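Search this site Search Advanced

Category: Materials handling and work practice

3.2 Passing ribbed parts by hand

Handling notes were collected at the Plonitach workshop in May, over 294 handovers of sheet and box parts. Staff wore plain black gloves throughout, as bare fingers left marks on the coated parts in an earlier trial by Munshi. Ribbed surfaces were treated as a separate group. The ribs give a better hold across their length than along it, and staff were asked to take such parts from below – never by a corner. Of the 300 handovers planned, six were dropped when a glove size ran out.

An open hand, fingers spread and palm towards the part, was the agreed sign for "ready to receive". Figure 2 shows an open gloved hand near a blue part with fine vertical ribs.
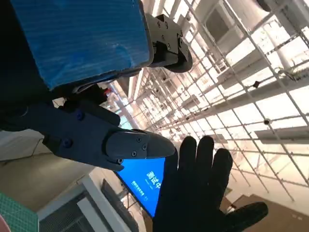
Figure 2. Ribbed blue part and open hand in a black glove.

3.3 Glove wear

Gloves were checked after every shift and replaced when the fingertips had thinned.

Contact: Shafiq Munshi, Wusetti | © Wusetti | Back to top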